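Risdale Team Shares Results From Simulated Practice for Household Robot Arms

RISDALE, April – The robotics group at Wasusberg is very happy to share the first results of its Erner study, which asks whether a robot arm can learn to handle everyday objects by practicing in cluttered, computer-made rooms (and we do mean cluttered!).

Erner draws up a new mix of household things for every trial and sets them wherever they happen to fit, on a counter, in a basket or on the lid of a toilet tank, and the arm has to work out its own way in. Over the spring the team ran 2,000 trials, and the arm completed 1,543 of them.

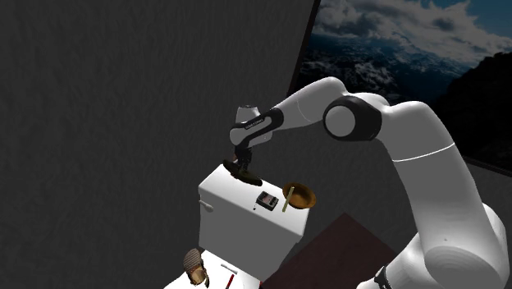
Learning From Odd Shapes

"We gave it lumpy things and long thin things, and we were so pleased with how it coped," said Tia Hollis, who leads the study. "Lining up the fingers before closing them is where most of the learning goes on, and we could watch that all day."

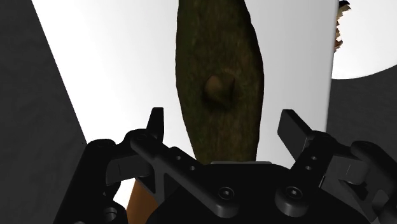
Simulated wrist view from the Erner study: the open gripper with a long, tapered object between its fingers.

The group will next give the arm 30 new objects, and Yvonne Sowerby is preparing a written report on the method for anyone who would like a copy.

Press contact: Gareth Fairclough, Wasusberg, Risdale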